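Trumholm hold on for a 7-point win in front of a full house

Anybody who walked into the old gym on Azevedo Street on Monday night expecting a quiet evening of basketball was in for a surprise, and a very happy one if they came wearing Trumholm green. The home side beat Steson 86-79 in a game that had just about everything you could ask of a league night in March, including a scoreboard that gave up for most of the second quarter and a crowd of 1072 that didn't seem to mind one bit.

It didn't start like a win. Steson came out running, and for the first few minutes Trumholm looked like a team that had spent the afternoon on a bus (which they hadn't, the bus was the other team's). Nuno Lobo hit three shots in a row from the left corner for the visitors, the third one with a hand right in his face, and before most people had found their seats it was 15-4. Coach Olga Salgado used her first time-out then, and whatever she said in it, the defense was a good deal tighter afterward. By the end of the quarter the gap was down to five.

The second quarter belonged to Tomás Godinho. He has been coming off the bench since his ankle trouble in the winter, and there had been some talk in the stands lately about whether he'd ever get his old first step back. Well, he got to the rim five times before halftime and finished all five - two of them left-handed, which is not something we've seen much of from him before. Trumholm went in at the break up 43-41, their first lead of the night.

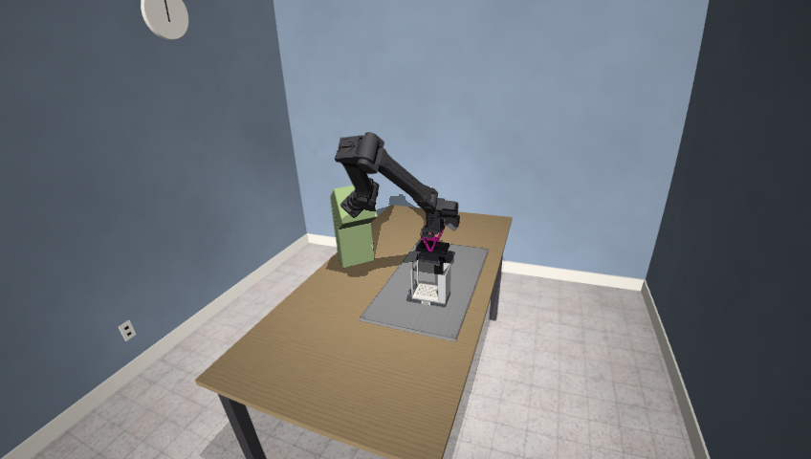

The third quarter was the kind that makes coaches old. Neither team led by more than four, the whistle went a lot, and both centers had to sit down with their fourth foul inside the same minute. Lobo kept on scoring for Steson and ended the night with 31, the most anyone has put up against Trumholm this season. Going into the last ten minutes it was 62-62, and the noise in the building was really something.

And then came Cristóvão Mota, who had been having, by his own account, a pretty lousy evening. He had missed his first six shots and had been talking to himself on the way back up the floor. With a little under four minutes left he finally got one to drop from the top of the key, then stole the inbounds pass and laid it in, and then hit another long one the next time down. That made it 78-70, an 8-point lead, and Steson never got closer than four the rest of the way.

"I stopped counting the misses after a while," Mota said by the locker room door, with an ice bag on each knee. "Olga told me if I passed up one more open shot I could come sit next to her. I like her fine, but I didn't want to sit."

Salgado was in a good mood too, though she had plenty to say about that opening quarter. "We can't keep giving teams a head start and hoping the crowd will carry us back," she said. "They did carry us tonight, and I want to thank them for it, but I'd love to give them a boring one sometime." She had extra praise for Godinho, who finished with 22 points and played more minutes than he has in any game since he came back. The plan, she said, is still to bring him along slowly and see how the ankle feels after practice.

Steson's coach, Madalena Bragança, was gracious about it all. Her team had won four straight before this one and they are still in good shape for a playoff spot. She said she thought her players got tired late and started settling for the first shot they saw, and she didn't blame the officials, even though a couple of people standing nearby were inviting her to. She also stayed a while to sign programs for the youngsters hanging around by the visitors' bench, which was a nice thing to see after a loss like that.

The win moves Trumholm up to third place, one game behind Lolia, who had the night off. It was also the last big home date before the road trip, and the club says total attendance over the past two home games came to 2286, a fine number for a gym this size on work nights.

Trumholm's next game is at Lolia, where they haven't won in three seasons. Seats on the fan bus are still available at the ticket window, and the bus leaves from the side parking lot at 4 p.m. on game day. Bring a sandwich - it's a long ride, and the snack bar over there closes at halftime.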